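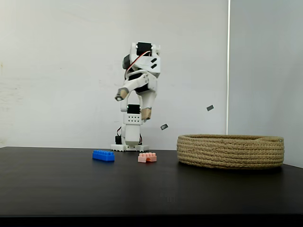

3.2 Preparation and Maintenance of the Robot

Figure 2. The Direck humanoid on its base plate, with two toy bricks and the basket.

All trials were made with one small humanoid, which we call Direck in the rest of this paper. The body is made of white plastic brackets and black hobby servos, and it stands on a flat white plate on a dark table (Figure 2). Both arms end in a wood-colored gripper tip. We use the robot for the task of putting toy bricks into a low woven basket, as it was defined in the Waltititz study, but with our own maintenance plan.

The joints of a machine of this size lose their zero position slowly, and the loss is difficult to see by eye when the body is in a twisted pose. For this reason we decided to fix the service interval before the first trial. A service was made after every 55 trials, also when the robot seemed to work well. Between two services only the gripper tips were cleaned, with a dry cloth.

The service has the following order. First the power is switched off and the arms are brought by hand to the hanging position. Then the screws of the top servo are checked; two of them can be reached from the front, and their heads are visible in Figure 2. The red and orange wire, which goes from this servo across the white upper plate and down the left side of the torso, must keep enough slack for a full turn of the joint. In the early weeks we fastened it too tight, and the connector came out two times during July. After that we left a small loop at the top and had no more problem of this kind.

The lower body is checked last. The block with the small round holes carries a servo on its top, and the screws under this servo became loose earlier than all others. We tightened them at each service. A servo was replaced when its error at the zero position was more than 11 steps in three measurements, and the offset table was then written again for the whole limb.

In total the robot made 3000 trials. The maintenance log has 156 entries, and most of them are for tightening of screws. The log was kept by Sunee Siriwan, who also did all replacements, so we cannot say how much the results depend on the person who does the service. The offset tables before and after each replacement are stored together with the log.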